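Review: Clornik Handling Rules for Robot Cells, second edition
Posted July 10, 2018

Teun Van Hecke and I used this booklet for our PC disassembly cell at Pladus. It costs $200 and covers grip force, static, speed near people and where parts go down.

The chapter on drives is the best one. It says to grip the caddy, never the circuit board, and to lift clear of the case before any sideways move.

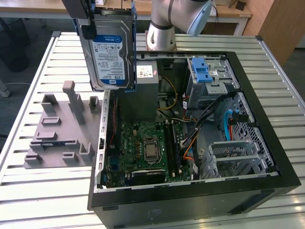 We put that into our own work sheet almost word for word. The chapter on cables is thin, only two pages, and skips SATA leads completely. Evelien Goossens wrote our rule for those.

Fixtures get 6 pages, which is plenty.

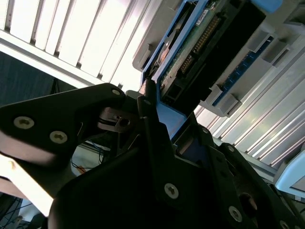
The checklists at the back print badly, so ask for the file. The older Nijs guide is cheaper but has nothing on static. I'd buy the Clornik one again.

Hilde Van Dijk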